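Hindolside reset learning

Hindolside is a method for training a robot arm to move household objects without a person resetting the table between attempts. It was developed at the Dirstead laboratory and first described in a technical note in May.

In the method, every task is paired with its reverse. When the arm has put a bowl on a tray, the next attempt is to take it off again – so the end of one task is the start of the other. The policy is first trained on 300 demonstrations and later improved with its own attempts.

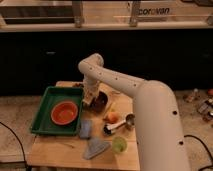

Robot arm above a tabletop with a green tray, bowls and other household objects.

On the Hemmin test set, which has 16 tasks, the authors reported that 2000 attempts were made with only 5 manual resets. Objects that fell from the table were the main cause of these. A later version, Rakcombe, adds a second policy which pushes objects away from the table edge.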